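Visit to the Delleck Teaching Laboratories: Report to Members

A party from the Gritside Science Education Society visited the Delleck Teaching Laboratories in January. Members were received at 9:30 by Razia Awan, head of laboratory services, who gave a short account of the building and its work. The laboratories serve 7 schools in the district and hold a stock of 1,121 pieces of glassware, all of it listed in a paper ledger that remains in daily use.

The morning began in the storeroom. Flasks and beakers are kept by size on open shelving, with test tubes in shallow drawers lined with felt. Eduardo Torres explained the ordering system and noted that breakages run to around 50 pieces a year, most of them thin-walled tubes. Members asked about the cost of replacement, and a copy of the current price list was promised to the Society.

After coffee the party moved to the Coelho Room, where cleaning and small-scale bench work are carried out. Ruwan Khan spoke at some length about residues. Tubes that have been used for heating are set apart from the general wash, and a stained tube is looked at under good light before anyone decides whether to soak it or discard it. Mr. Khan prefers a plain white work surface for this purpose — a dark deposit on the inner wall is much easier to judge against it. 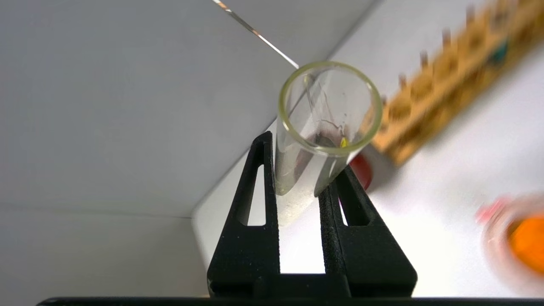 He also advised against scraping glass with metal as a matter of routine, as scratches weaken the wall and hold dirt at the next use. A soft brush and a long soak are the standard method at Delleck.

The visit closed with questions in the library. Tia Entwistle thanked the staff on behalf of the Society. Members wishing to join the return visit in the fall should give their names to Aníbal Antunes. Places are limited, and closed shoes are required in all work areas.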